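Looking After the Board Cell: Setup and Repair - speaker notes
Search this site Search Go
Last updated 9 January 2020
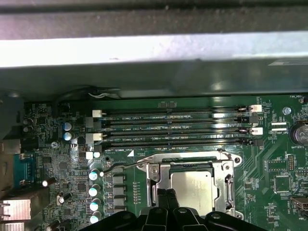
Skostbridge Automation Maintenance Team

Slide 1. Say hello, say which cell. The talk covers the server board cell at Luvton, one arm, one gripper, one fixture. Questions at the end please.

Slide 2. Wrist camera view. Point out the gripper over the CPU socket and the four empty memory slots. The slots have their names printed on the board, DIMM2_CPU1 and so on. We use that print to check the camera is level. If the letters tilt, stop and fix the mount before touching any positions.

Slide 3. Fixture. Board goes in the same way round every time, battery to the right in the camera view. Check the board screws by hand. A loose board moves when the fingers touch it and then people blame the arm.

Slide 4. Gripper care. Wipe the fingers at the start of each shift. Check the bolts every 28 hours of running. Replace finger pads in pairs - never one alone. Last January we changed 19 pads, most of them worn on the inside edge.

Slide 5. The Prasurham repair. Fingers were closing 2 mm off center. We re-taught some 159 points before anyone looked at the wrist flange. One bolt was loose. Tell this slowly, it is the main thing I want them to take home.

Slide 6. Spares. Tehrani cable kit, pads, one camera mount. Keep them in the cell cabinet and sign them out.

Leave slide 4 up during questions.

2 comments
Share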